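Altia opens sign-ups for Drostcombe home table linen swap

DROSTCOMBE, 6th July – Altia, the household textile reuse group, today opened sign-ups for its fourth linen swap. Tablecloths, napkins, runners, tea towels. Free to enter, one bag per household, clean and dry please.

Last year's swap moved 3549 items between homes in Drostcombe and Geren. Of those, 787 were tablecloths, up on the year before and the biggest single group by a long way. Altia expects more this time. Extra rails have been ordered, and a second sorting room is booked at the Were Street hall.

What's new: a measuring desk at the door. Too many cloths went home last time and came back the next day, too short or too wide. Staff will now pin a size tag on every cloth before it goes on the rail. Bring your own table measurments, length and width, written down. Round tables, just the distance across.

Also new – a mending corner, open all day. Small holes, loose hems, pulled threads. Stain advice too, though no washing on site. Printed cottons are especially wanted, any age. Heavy felt underlays and table pads accepted for the first time.

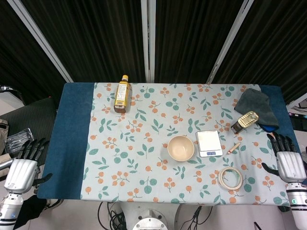
Lumturie Vukadinović said she had used the same cloth for years and only changed it after the February swap preview, when she found one the right length without having to hem it. She would like to see more big sizes this time, she added, as the long ones were gone within the first hour.

Altia says it has heard this a lot. A set of 100 large cloths will be held back and put out in the afternoon, so people who can't come early get a fair look.

"Bring what you don't use, even if it's plain," said Boris Leka, swap organizer at Altia. "Plain white goes faster then anything. People dye it."

How it works: hand in your bag, get a token for each item, pick the same number from the rails. Tokens left over can be passed to a friend or kept for the next swap. Anything not taken goes to the Geren store for cutting into cleaning cloths.

Not accepted: vinyl, paper-backed cloths, anything with wax on it. Curtains – sorry, not this year.

Sign-up forms are at the Altia front desk in Drostcombe and at the Geren store. Press wishing to attend should ask for Boris Leka at the desk. Photos of the rails available on request.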